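The robot that learned to say it wasn't sure

Somewhere in the middle of my second cup of tea, the robot stops. It has been going along nicely, fetching and dropping, and then it simply halts with its arm in mid-air, like a man who has walked into the kitchen and forgotten why. I look at the screen for an error message. There isn't one. Esther Odera, who is sitting beside me eating a cheese sandwich, doesn't look up at all.

"It's asking," she says, and presses a key. The arm carries on.

I had come to see a robot put coloured blocks in a bin. I should admit that this is what my notes said in full, underlined, with a question mark. A toddler can put blocks in a bin. A toddler can also take them out again and post them into the video recorder, a skill the robotics world has yet to match. But I had been told that the people at Vatora were doing something unusual with theirs, and that the blocks were beside the point.

Vatora is a small research outfit on the upper floor of a building it shares with a firm that repairs scales. The stairs are steep and the door sticks. Inside are desks, a kettle, a whiteboard nobody has wiped since September, and the workbench, which takes up most of the room that the kettle doesn't.

The project is called Jukgate. Odera has told me what the name stands for and I have agreed not to print it, as she regrets it deeply. The idea is easier to say than the name. When you teach a robot by showing it what to do, moving the arms yourself while it records, you end up with a machine that copies you rather well so long as the world stays the same as it was in the lesson. Shift a block, turn the bin a little, and it will copy you with exactly the same confidence and get it wrong. It doesn't know that it doesn't know. Most of us have worked for someone like that.

The usual cure is more lessons. You sit a bored person down and have them do the job again and again, with the blocks here, then there, then slightly further along, until the machine has seen so much that very little can surprise it. This works. It also takes for ever, and a good part of what you collect is waste, since the robot had already grasped those bits and you were only boring it too.
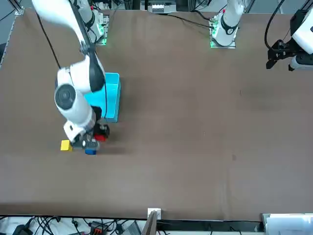 Blocks, bin and a pair of arms: the Jukgate bench at Vatora.

Odera's approach is to start with very few lessons and then let the robot ask for the ones it wants. Her team train a small group of copies of the same controller, each starting from a slightly different place, and have them all look at the bench together. If the copies agree on where the gripper should go next, it goes. If they start to disagree, the arm halts and a person takes over for that one awkward moment. The person's correction gets saved. Overnight, all the copies are trained again with the new scraps thrown in.

"It's a show of hands," Odera says. "If everyone in the room wants to turn left, turn left. If half of them want to turn left and the other half want to reverse into the canal, I'd like somebody to have a word with me first."

The notion of polling several models to see how sure they are isn't hers, and she is quick to say so. People have been doing it for years. What she and her colleagues have added is a way of deciding when a disagreement matters. Early on, the arm stopped constantly. The copies would squabble over the path through empty air, where one route was as good as another, and the poor human was called over to settle arguments about nothing. I am told there was a fortnight when the person on duty got through two paperback thrillers and most of a third, a page at a time.

So they taught it to weigh the quarrel by what was at stake. High above the table the copies may differ as they please. Close to a block, or near the rim of the bin, or anywhere the fingers are about to close, a much smaller difference will bring everything to a stop. The sum that does this is short enough to fit on the whiteboard, and explains why no one has been allowed to wipe it.

The result is the bit that made me get on a train. Taught in the ordinary way, with 150 full demonstrations, the system did the block job as well as anybody needed. Taught by asking, it reached the same standard on 42, and most of those weren't even whole lessons. They were fragments: a nudge above the red block, a bit of help getting past the side of the bin. Added up in hours of a human being's life, Odera says, the saving is larger than the numbers make it look, though she wouldn't let me have the hours, on the grounds that one of her colleagues takes very long breaks.

I asked to have a go. This was a mistake, and I was allowed to make it for most of the afternoon.

Taking over is meant to be simple. The arm pauses, a tone sounds, and you guide it with a handheld controller until the tone sounds again. What the written instructions leave out is the social pressure. Being asked for help by a machine is oddly flattering, and I went at my first correction with a great deal of style, bringing the gripper round in a sweeping curve that I thought rather handsome. The tone did not sound. I added a flourish. Still nothing. At length Odera leaned across and explained that I had carried the arm to a place it had never been taught about, and that all the copies were now, as she put it, equally horrified.

My second go was duller and much better. By the fifth or sixth I had learned to do as little as possible, and this turns out to be the whole art of it. A good teacher on Jukgate makes one small movement and gets out of the way. The bad ones (the team keeps a record, and I have asked to be left off it) can't resist finishing the job themselves. Every needless inch they add goes into the training data, and the robot picks up their habits. For a while last year the arm had a little wobble before each grasp, which was finally traced to a colleague who drank too much coffee.

There is a second half to the work, and it is the half that gets argued over. If a robot may stop and ask, how often should it? Odera's team can set this with a single dial. Turn it one way and you have a nervous wreck who wants a second opinion on everything. Turn it the other and you're back to the fellow who reverses into the canal.

They tried 12 settings of the dial on a dozen or so people from outside the lab, and found that what people wanted wasn't what made the robot learn fastest. The machine did best with a lot of questions early on and very few later. People, on the other hand, minded the early questions far less than the late ones. A robot that asks all morning is a learner, and you forgive it. A robot that has been quietly getting on with things for an hour and then stops over a block you have watched it pick up many times is an idiot, and several of the visitors told it so. One apologised afterwards.

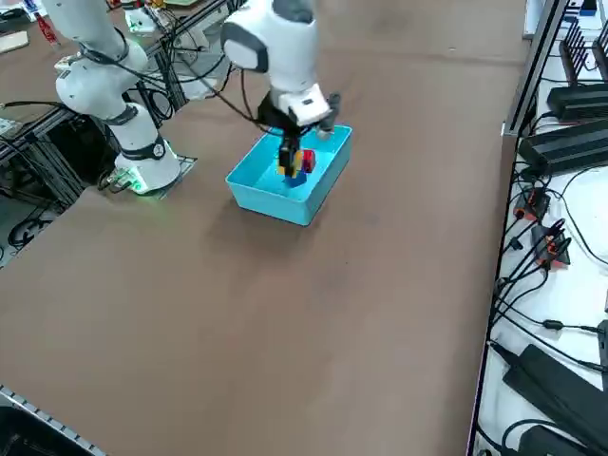
Not everyone is persuaded. I rang a man at Mbwambo, a company that makes sorting equipment for warehouses, who was polite about the research and less so about its prospects. His customers, he said, do not want a machine that puts its hand up. They want one that works, and failing that they want one that breaks down in a way the insurance covers. A stopped arm on a busy line costs money whether it stopped from modesty or a blown fuse. He would be interested, he said, when it could ask its question without holding everyone up.

I put this to Odera, expecting a fight, and she agreed with nearly all of it. The halt is crude. She would like the arm to see the doubt coming and raise it a few seconds early, while there is still something useful to be getting on with. They have a version that tries. At present it foresees trouble everywhere, and will ask about a block it hasn't yet set off towards. She calls this version Nostuvau, after a village where she once spent a wet holiday with a very anxious aunt.

There are deeper worries too. Copies trained on the same lessons can all be wrong in the same way, and a show of hands is no use in a room where everyone has made the same mistake. Odera told me about a run in which the copies agreed warmly, right up to the point where the gripper closed on nothing at all and carried it with great care to the bin. It let go, went back, and did the same again. The measure of doubt never flickered. They've since changed how the copies are set up, so that each sees a different slice of the lessons, and that particular fault has not come back. She was careful to say "that particular fault".

And it is, still, blocks. The team knows this. They picked blocks because a missed block is plain to see and cheap to put right, and because they wanted to be sure the asking was what had made the difference, with nothing clever in the task itself to muddy the water. Cloth comes next, and after it something with a lid. I gather there have been words about the lid.

The first results went out in March 2019, in a paper whose title has a colon in it and which I have now read 2 times, understanding slightly more of it the second. The reviewers wanted more tasks. Reviewers always want more tasks. One of them also wanted to know if the method would still work with a teacher who wasn't very good, and the team had been wondering how best to answer that.

Odera mentioned this as I was putting my coat on. She had kept all of my corrections from the afternoon, it seemed, in a folder of their own, and wondered if I'd mind signing a form.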